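Ticket 527: pouring cell, drinks counter, Binirmont staff canteen
Status: open, waiting on site
Opened by: Shirley Wong, counter lead
Assigned to: Rigoberto Londoño, Cadonance support
Priority: 3

Fault as reported
Cell stops with "fill level not confirmed" after a pour. Counter staff have to clear the message before the next cup. Set fill is 200 ml.
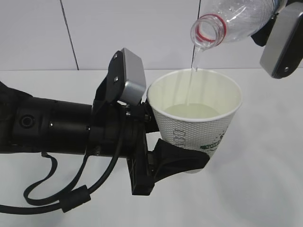
Pour in progress, left arm on cup, right arm on bottle.

Support notes
Logs for March 2023 read. The message comes up when the level reading is taken before the cup has been released. Release delay was set to 2 seconds at handover. Changed to 3. Please restart the controller and run a normal shift on the new setting.

Position check: cup to the left, bottle to the right, both set back towards the wall, clear table between them. If either has been moved by hand, use "re-home" before "resume".
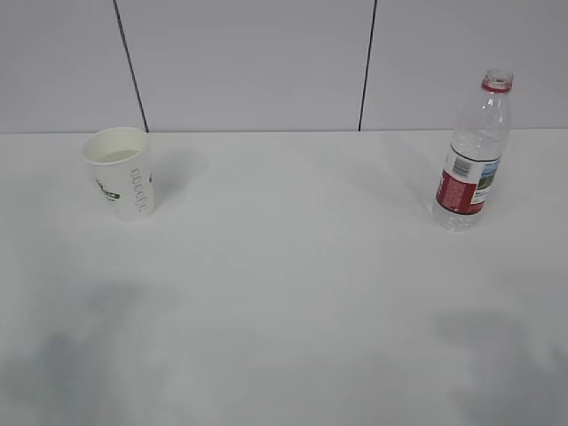 Reply from site
Restarted, setting confirmed. Fewer stops, still some at lunch. A separate point for whoever owns the rota: two of us used to pour. One now watches the cell and the other has gone to the till, so when it stops the queue waits on one person.
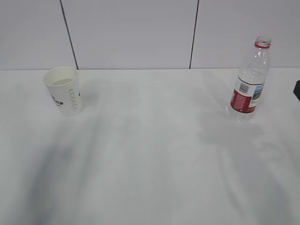
That person is also the only one trained to clear the message. I have asked for the till staff to be given the operator login as well. Can Cadonance confirm the licence covers it?

Support notes
Licence covers it. Login request passed to Binirmont IT. Lunch logs still needed, please attach.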